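Kelly Garside
@kellygarside
2018-01-12

1/ A few people asked how the repair table at the Menstead library got going, so I'm putting it all in one thread. Mostly practical stuff. Skip to 6 if you only want the tool list.

2/ It began with a toaster. Mine stopped staying down and the shop wanted more to look at it than I'd paid for it. Sulastri Liew from my old evening class had it open on her kitchen worktop and found crumbs packed round the catch. Cleaned it, put it back together, still using it.

3/ We asked the library for a room. They gave us Saturday mornings by the large print section, free, as long as we're packed up by one. First session was in June. We had 3 menders and a queue we couldn't get through.

4/ What comes in most: lamps, toasters, radios, hoovers, trousers with a broken zip. Fitriani Simanjuntak does all the sewing and is booked up before anyone else. If you can sew and live near Menstead, please message me.

5/ What we don't take: microwaves, anything gas, anything with a petrol engine. Microwaves can hold a charge after they're unplugged and none of us is trained for them. People do get cross about it. The answer is still no.

6/ Tools. You need far fewer than you think. We spent £60 at the start and most of it went on a multimeter and a decent soldering iron. The rest came out of people's sheds. Start with screwdrivers and get the sizes right before you buy anything clever.

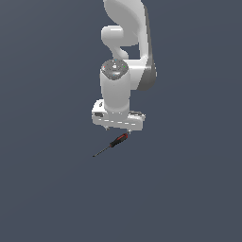 7/ Flat-head sizing. The blade should fill the slot from end to end and sit down to the bottom of it. Too narrow and it chews the middle out of the screw. Too wide and it scratches whatever is on either side. If it rocks, try the next one up.

8/ Cross-heads are where it goes wrong. Phillips and Pozidriv look alike and are not the same. Pozi has extra thin lines between the arms of the cross. Use the wrong one and it slips. Puspita Pangaribuan has put a dab of yellow paint on all our Pozi ones and it has saved a lot of swearing.

9/ Keep one old flat-head for prising lids and scraping, and keep it away from the good ones. A tip that has been used as a lever gets rounded or twisted and then it won't hold in a slot. You can file it square again, but go slowly and don't let it get hot.
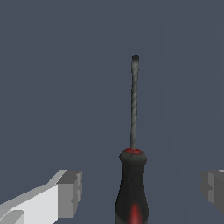 Flat-head screwdriver, shaft upwards.

10/ Screws: draw the outline of the thing on a bit of card and push each screw through where it came from. We had a radio with 4 different lengths in the back and a long one in the wrong hole would have gone into the board.

11/ Paperwork. Everyone signs a slip saying it's their item and they accept it might not be mended. Plug-in things get a safety test before they leave. Retno Osman holds the tester and his word is final.

12/ Next session is tomorrow, ten till one. Bring the lead as well as the appliance, and empty the hoover bag first. Replies are open if you're setting one up somewhere else – I can send the slip over.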